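Plonell Table Paper, Brown
Item 141
Sold by the roll

Plonell is brown paper. We have been selling it long enough to know that most people reading this page already have a table in a condition they regret, and would like to stop it from getting worse.

It comes in one width, 36 inches, and one color, which the mill calls Natural. We asked once about other colors and were sent a second sample of Natural.

The full roll is 1,000 feet long and weighs what you would expect a small tree to weigh, so please think about who will be home on delivery day. The short roll is 69 feet. That sounds like a mistake and was one, but customers got used to it and complained when we fixed it, so it's back.

Works for: craft tables, potting benches, kids' parties, shipping and packing, seafood, drop-leaf tables with a history.
Doesn't work for: gift wrap, unless you are a certain kind of person. Naa Frimpong in our office is that kind of person and would like it noted that twine helps.

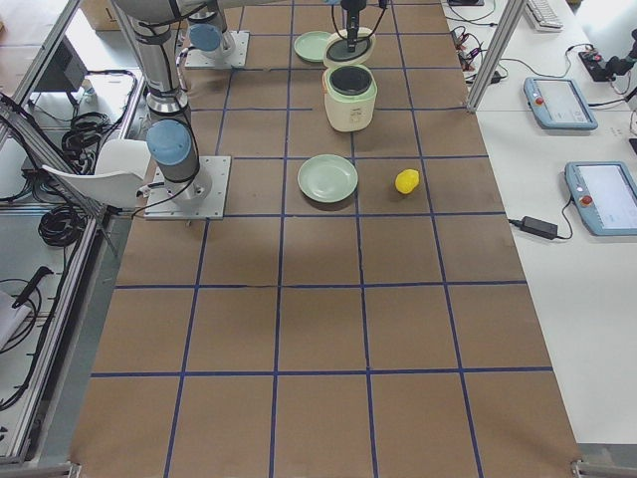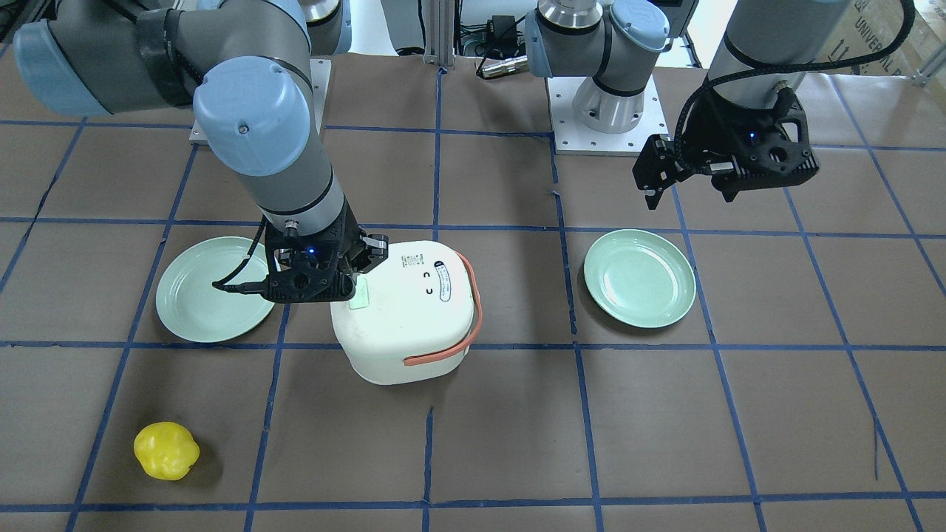
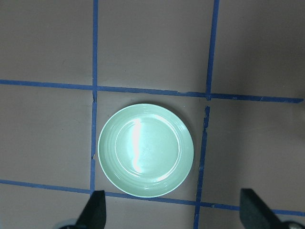

Trornham, 13 Oct 2023

The new batch is in. It's a touch heavier than what we shipped in September and it tears cleaner against a straightedge. If you are matching an old roll, send us a scrap and Mirsad Kovačević will hold it up to the window, which is our entire color lab.

Putting it down
Unroll the paper a day early if you can and let it relax with a few books on the corners. Pull it snug and tape the edges to the underside of the table. Painter's tape comes off wood finishes without much drama. Packing tape does not, and we have the letters. Two widths side by side should overlap by an inch or two, with the seam facing away from whoever drags things.

Spills
The paper is uncoated. Coffee gets you a minute, paint a little longer, red wine is already through. For wet work, put a sheet of plastic underneath or buy the Zevura waxed roll, which costs more and squeaks.

Cutters
The Dmytriv wall cutter fits the short roll only. We've had 8 returned by people who hung the full roll on it – the cutters were fine, the drywall less so. For the big roll, use the floor stand.

Shipping
Short rolls go by regular parcel. Full rolls go by freight to the curb, and the driver's interest ends there. Dented cores still turn; crushed ones don't, and we replace those if you write within a month of delivery. Ask for Roksolana Polishchuk.

Related items: Zevura waxed roll, Dmytriv wall cutter, floor stand (back-ordered)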